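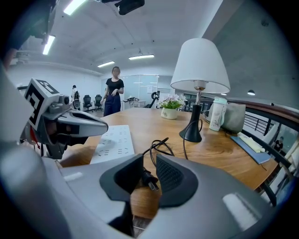 A long table with the lamp, the thermos, the paper and the cables still on it.

About Grammont

Grammont sorts out desks, shared tables and the rooms they stand in. We began with 12 clients and a dislike of storage boxes, and we still have the dislike. Most of what is sold as office organisation is more stuff to put your stuff in. We doubt it helps, and we tell people so before they pay us.

A typical table has a power strip on it, a knot of black cable, a lamp whose cord goes the long way round, a folder with paper on top and a plant someone is fond of. The usual advice is to clear the lot. We have tried that. At Husell the surface was bare by noon and full again inside 17 days, with the same things in nearly the same places.

So we start with the cables. Power comes off the tabletop if there is anywhere else for it to go. Lamps move to the side their socket is on. Paper is read before it is filed, and a good deal of it then needn't be. Bags get a hook. Plants stay.

We don't promise that a tidy table makes anyone work faster. We have seen the studies quoted in brochures and were not persuaded.

A table visit costs 59 pounds. Whole rooms start at 800, and we will say if we think you could manage without us.

Room sessions are done standing up, on the spot, with the people who use the place.

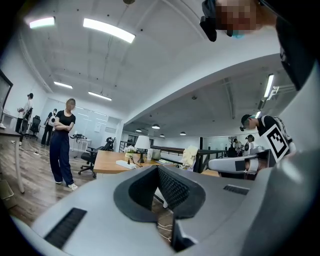
Iñaki Marín wrote to us after the November session at Vallejo that he had expected a lecture and got an argument about extension leads, which he lost. He would still like his second drawer unit back. Our view of the drawer unit hasn't changed.

Bookings go through Chang-ho Koo. We do not sell trays, labels or the Colilo desk range, whatever the old leaflet says.

Page last changed Dec 30, 2025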